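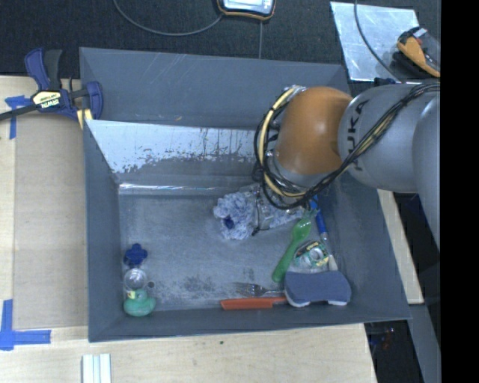
**Clilter** is a player-run trading company in the online role-playing game *Trillero*. It was formed on the Plolov server in February by Fulvio Melis and Gemma Cirillo, both former members of a raiding guild that had split over loot rules. Unlike most groups on the server, Clilter has no raid roster and takes part in group combat only to escort cargo.

## History

The company began with 2 members and a single rented warehouse in the port town of Pacheco. Early income came from buying ore in the northern mines and selling it to crafters at the coast. Lino Cirillo joined soon after the founding and took over route planning. Membership later reached 60, the limit for a company without a charter hall. The hall was bought the following season and raised the limit to 192.

A patch that taxed bulk sales made the ore route unprofitable. Clilter moved to finished goods, mainly ship fittings and alchemy supplies, and closed its northern office. Several of the original haulers left at this point and formed a rival company under Gianni Russo. The two groups competed for dock space in Pacheco until a second harbor was added to the map.

## Organization

Members hold one of four ranks: runner, hauler, factor and partner. Promotion depends on completed deliveries - time in the company is not counted. Partners vote on large purchases, and a tie is settled by the company leader. Carmela Pellegrini has held that post since Melis stepped down.

## Convoys

Clilter is best known on Plolov for its scheduled convoys, which leave Pacheco at 8 p.m. server time. Outside players may join for a fee paid in advance. The longest recorded convoy carried 241 crates and lost none of them, though one escort ship was sunk near the southern strait.

## See also

- Trading companies in *Trillero*
- Plolov server
- Port of Pacheco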